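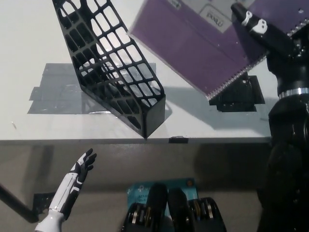 Grip faults on the Nalier bench arm nearly always get blamed on the fingers, and in our workshop the fingers have been at fault twice. The more common cause is the load. A spiral-bound notebook is a poor thing to hold by one edge: the cover flexes, the pages shear against each other along the wire, and the weight swings away from the contact point. With the purple one held up at an angle beside the black file holder, the finger is pressing on the cover near its top edge and the coil runs down the lower right, so any slip turns the book about the finger. The fault log shows this as E6, grip lost, and the arm halts with the load still raised.

**Clearing an E6 with a load in the air**

- Press the stop before reaching in. A halted arm is still powered and can resume on a stale command.
- Support the object from underneath with a flat board. Keep your hands out from between the load and the bench.
- Release the grip from the pendant at 50 per cent speed or lower.
- Re-home the wrist. If it stalls a second time, isolate the power and check the cable run at the elbow.

**Before restarting**

Wipe the finger pads with isopropyl and let them dry. Dust from cardboard covers builds up as a grey film that you feel before you see it. Pads that have gone shiny need replacing – scuffing them with sandpaper works for a day and then makes the slip worse.

Reset the grip force for the new object. The Plevum controller keeps the last value through a restart, so a setting made for an empty plastic file holder will be carried over to a notebook. We lost most of a Thursday to that one.

**Tape on the bench**

Duct tape patches are fine as a short-term measure on a white top, but lift and relay them once the strips wrinkle. A raised edge will catch the foot of a light plastic holder and tip it, and the arm then goes looking for a slot that has moved. Clean off old adhesive with eucalyptus oil, then isopropyl.

Spare pads: Kashyap part bin, second drawer. Torque for the pad screws is on the inside of the lid.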